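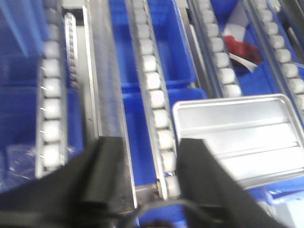

Roller tracks in metal channels, with blue plastic bins under them.

Setting Up Gravity Roller Tracks Over Storage Bins

Updated 28 May 2019 by Jovita Ventura

These are the steps we use at Fitdale when a bench or rack gets a new set of gravity tracks. They assume light goods in small cartons or totes, open bins stored below, and tracks that come as a metal channel with the rollers already fitted. Powered conveyor is not covered. For curved sections see the Manent line notes.

What you need

Track sections, cut to length
End brackets, one pair per track
Cross rails for the high and low ends
M6 bolts, washers and lock nuts
Steel tape, spirit level, 10 mm wrench, fine flat file
One sample of every carton that will run on the tracks

Choosing the roller type

Wide cylindrical rollers suit anything with a soft or uneven base. Narrow tracks with small, closely spaced rollers suit small hard-bottomed items, or can run beside a wide track to support an overhanging edge. Both types can share a rack. Check the roller height above the cross rail before you mix them; if the narrow track sits lower, shim it until a straightedge touches both.

At least three rollers must be under the carton at all times. Measure the shortest carton in its direction of travel and divide by three. The result is the largest roller pitch you can use.

Step 1. Set the cross rails

Fix the low rail first. Leave enough clearance above the bins to lift one out with its contents showing over the rim. We lost an afternoon on the Cisneros rack by setting the rail to the height of an empty bin.

Set the high rail next. For tracks 2140 mm long we start with a drop of 69 mm and adjust from there. Measure the drop from the floor only if the floor is level. Otherwise level across from the low rail and measure up.

Step 2. Hang the outside tracks

Bolt the two outside tracks on, finger tight. Measure both diagonals between the end brackets. Shift the high end sideways until the diagonals match, then tighten the low end only.

Step 3. Fill in the middle

Add the remaining tracks from one side to the other. Cut a spacer block to the gap you want and use it at both ends of each track. Measuring every gap with a tape gives a small error each time, and by the last track it shows.

Plain channel can go between roller tracks as a divider. Deburr the cut ends before fitting. A burr on the top edge will catch tape and shrink wrap.

Step 4. Check every roller

Run a palm lightly down each track with the bolts still loose at the high end. Each roller should spin and stop without grinding. A stiff one usually means a pinched channel — open it slightly with a wide flat blade, never by twisting the axle. Replace any roller that has a flat spot.

Tighten the high end and check again. If rollers that ran freely now drag, the channel is being pulled out of line by the bracket. Back the bolt off and add a washer.

Step 5. Run test

Place the lightest carton at the high end and let go without pushing. It should start by itself. Repeat with the heaviest carton and watch how hard it reaches the stop.

Light carton does not start: raise the high rail 8 mm and repeat.
Heavy carton hits too hard: lower the rail, or fit a Drulus brake roller in the last third of the track.
Carton drifts sideways: one track is high. Check with a straightedge across all of them.
Carton stalls at the same spot each time: look for a stiff roller or a sagging channel. Spans over 1000 mm get a center support.

Adjust for the light carton first — a heavy one can be braked, but a light one that stalls has to be pushed by hand.

Step 6. Put the bins back

Slide the bins under and confirm that none of them touches the underside of a channel. Stand at the working side and pull each one out once. Label the front face of the bin, not the rim, where the tracks hide it.

Maintenance

Wipe the rollers with a dry cloth. No oil on the axles; it collects carton dust and the rollers seize. Recheck the bracket bolts after the first week of use, then every August along with the rest of the racking.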